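# Korcombe Building 3 - Fire Door and Exit Route Check, April

Doors checked against the Hervieu schedule, ground floor and mezzanine. Comments are given only where a door failed or needs work.

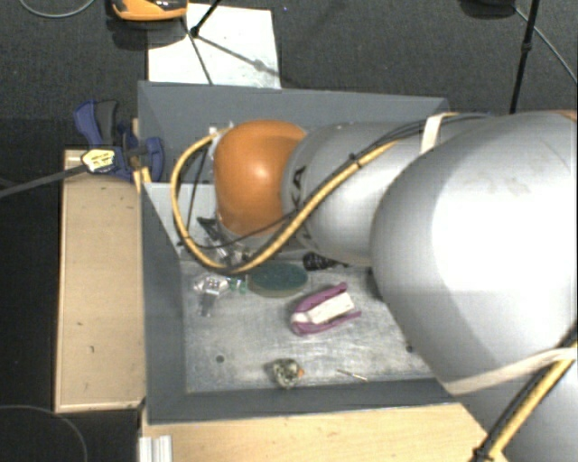 Closers were tested from fully open and from a 3-inch gap.

**Doors**

- [x] D1 main entrance - OK
- [x] D2 stair A, ground - OK
- [ ] D3 stair A, mezzanine - does not latch from the small gap. Adjust closing speed and retest.
- [x] D4 records room - OK. Label painted over, still legible.
- [ ] D5 plant room - smoke seal missing on hinge side, full height. Femov seal on order.
- [x] D6 loading corridor - OK

**Exit routes**

- [x] Clear width on all routes
- [ ] Exit sign outside room 306 - no light on battery test. Replace battery pack.
- [x] Exit sign outside room 261 - OK
- [ ] Final exit, north side - panic bar stiff. Ferik hardware, lubricate first, replace if no change.

**Hold-open magnets**

- [x] Release on alarm, D2 and D6
- [ ] Release on manual button, D6 - button cover cracked, release works

D5 stays locked until the seal is fitted. D3 was also listed in the last report, same fault - if adjustment fails again, fit a new closer. Retest of D3 and the sign at 306 to be entered on this sheet.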